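# Edge-grain board

An **edge-grain board** is a flat wooden panel made by gluing long strips of lumber side by side, with the narrow edge of each strip turned up to form the working face. The method is used for cutting boards, countertops, workbench tops and shelving. Maple is the usual species in North America; beech takes its place in much of Europe.

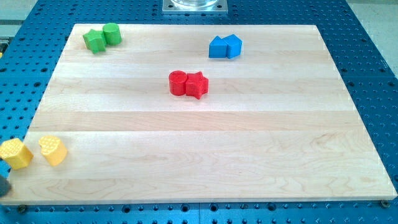 A comment left on an earlier version of this article objected that "butcher block" should not redirect here, on the grounds that the term properly belongs to end-grain work and that shops apply it to anything glued up from strips. Trade usage is divided. This article uses *edge grain* for panels of parallel strips and *end grain* for panels in which the cut ends of the fibers face up.

## Terminology

Three orientations are distinguished by the part of the strip that forms the face.

| Type | Face shown | Relative wear | Relative cost |
|---|---|---|---|
| Face grain | Wide side of the plank | Scratches show readily | Low |
| Edge grain | Narrow side of the plank | Moderate | Moderate |
| End grain | Cut end of the fibers | Knife marks close partly | High |

The strips are also called *staves* or *laminations*. A panel whose staves run its whole length is described as full-stave. One in which shorter pieces are joined end to end, commonly with finger joints, is described as jointed-stave and is generally cheaper.

## Construction

### Stock preparation

Lumber is dried in a kiln before use, and kitchen panels are commonly made from stock at 6 to 8 percent moisture content. Wetter stock shrinks after assembly and can open the glue lines. The planks are surfaced on both sides, ripped into strips, and rotated a quarter turn so that the former edges face up.

Rotation has a practical effect on movement. In flat-sawn lumber the growth rings lie nearly parallel to the wide face, and turning the strip brings them closer to vertical in the finished panel. Wood moves less across its width in this position, so an edge-grain panel cut from flat-sawn planks is more stable than a face-grain panel of the same size.

### Layout

Strips are arranged before gluing to balance color and grain direction. Maple sapwood is pale cream and the heartwood is light brown, and a panel made from mixed stock shows visible banding. Some makers sort for uniform color and charge more for it. Others accept mineral streaks and small tight knots, which don't affect strength in a panel fully supported from below. Loose knots are cut out.

Where the panel will be planed after gluing, the strips are laid with the grain rising in the same direction. Reversed strips tend to tear at the cutter and must be sanded instead.

### Gluing and pressing

Cross-linked polyvinyl acetate glue is the common choice for kitchen goods. It resists water but is not rated for continuous immersion. Glue is spread on one or both mating edges, and the panel is clamped from the sides. Cauls, which are straight bars placed across the faces, keep the strips level under pressure.

Excess clamping pressure forces glue out of the joint and leaves it starved. Too little leaves a thick, weak line. Both faults may go unnoticed until the board has been through several cycles of wetting and drying.

## Finishing

Food-contact boards are normally finished with mineral oil, or with a blend of mineral oil and beeswax. Neither cures, and both have to be renewed. Drying oils such as tung oil and linseed oil harden within the wood and last longer, but need a period of curing before use. Film finishes such as varnish are avoided on cutting surfaces, where a knife breaks the film and lets water in beneath it.

The surface is commonly sanded to 220 grit, wiped with water to raise the grain, left to dry, and sanded again lightly before oiling.

## Defects

**Cupping** is a curve across the width of the panel. It follows uneven moisture, typically when one face is washed and the other is left flat against a counter.

**Delamination** is separation along a glue line. It begins at the ends, where moisture moves in and out most quickly.

**End checking** is the formation of short cracks within a strip. Boards dried near a stove are especially prone to it.

Dishwashers cause all three and are excluded in most makers' care instructions.

## Manufacture at Farnthorpe

The Farnthorpe works produced edge-grain panels for the restaurant trade, at first from local beech and later from imported maple. Its standard board, sold under the name Sima, was made up of 13 full-length strips. The larger Girnach pattern measured 230 millimeters across and 100 millimeters thick, and was fitted with 4 steel tie rods in addition to glue. The rods were dropped when the works adopted cross-linked adhesives. Panel production later moved to Okden, where the Sima pattern was continued with a jointed-stave core.

## Repair

A worn board can be flattened by planing or sanding, provided enough thickness remains. A fully open joint is best sawn along the glue line, the edges jointed again, and the panel reglued, with the loss of one saw width. Filling an open joint with epoxy is quicker but leaves a visible line.

## See also

- Finger joint
- Glued laminated timber
- Quarter sawing
- Wood movement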